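Serving iced tea from a dispenser jar

Fill the cup with crushed ice before it goes near the tap. Crushed ice packs closer than cubes and melts faster, so fill no more than 2 cups ahead. For a 16 oz cup, brew the tea at double strength and chill it.

Carry cups on a tray with a raised rim. Set a tall cup well inside the rim, and wipe drips off a glossy tray between servings, as a wet cup base slides easily.

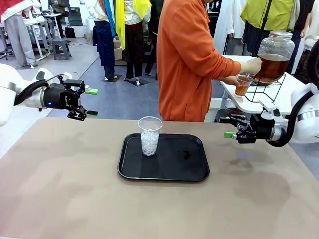 Care of the tap

Open the tap fully and close it fully. A half-open tap dribbles down the jar. Stop drawing when the tea reaches the level of the tap inlet; sediment collects under it. After each use, run warm soapy water through the tap, then clear water. Remove the washer every 7 uses and replace it if it has flattened.

Ursina Plattner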